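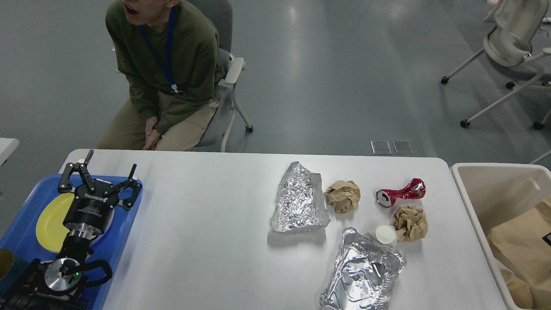

A table set for the clearing task: a can, a cup, foil and paper on one side, a plate and tray on the other.

At Zuvcombe, a lab on the third floor of a former print works built in 1949, the working day starts with making a mess. Foil is crumpled, cups are stood up, paper is balled and dropped. Then two robot arms clear it all away, with a person steering both of them.

The project is called Hầu. Its aim is a robot that can clear up after a meal, sorting dishes onto a tray and trash into a bin. The people behind it decided early on against writing rules for every object. They show the robot the job instead, start to finish, again and again, and a learning program works from the recordings.

The operator controls the arms remotely, using a pair of handles made by Divden, a small firm that started out in camera cranes. Squeeze the left handle and the left gripper closes. Turn the wrist and the robot's wrist turns with it. There is a slight delay, and most new operators fight it for the first day or so. After a week they stop noticing.

One cleared table counts as one demonstration. The lab had 1190 of them by the end of August, of which 449 were thrown out. Some had dropped cups. Others had long pauses while the operator worked out what to do next, and a robot trained on pauses will learn to pause.

Operators are asked to move at an even speed and to finish one pickup before starting the next. They are also asked to leave their mistakes in if they can fix them. A can that slips and is picked up again is worth keeping, as the robot will drop cans too and needs to have seen what comes after.

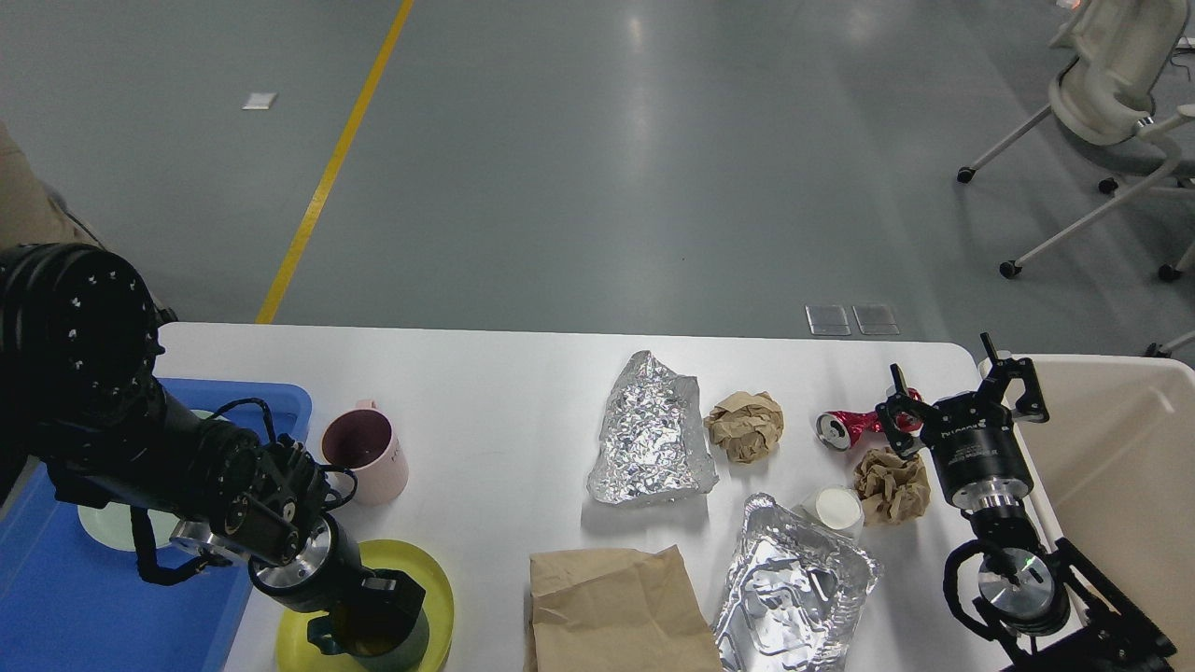 Both arms over the table, the left one at the yellow plate and the right one near the crushed can.

Foil is the hardest thing on the table. It changes shape when it is gripped, so no two grabs are alike, and its shine confuses the depth sensors. Paper balls are easy. Plates are somewhere in between – a gripper has to get a finger under the rim, and a flat plate on a flat table gives it little room.

Using two arms adds to the work. An operator has to keep them from crossing, and people tend to favor one hand without knowing it. Early recordings leaned so heavily on the right arm that the trained robot hardly used its left. The layouts are now changed between runs, with dishes and trash moved to new spots.

An operator at Zuvcombe records for two hours at a time, then switches to checking other people's runs. The checking is dull but it has taught the group a lot about its own habits.

The first trained version was tested in spring and could put a can in the bin on most tries. It did worse with cups. Zindis, a catering company that pays for part of the work, wants to try a later version in a staff cafeteria that serves over 300 lunches a day. Before then the lab plans to add forks, napkins and half-full glasses to the table.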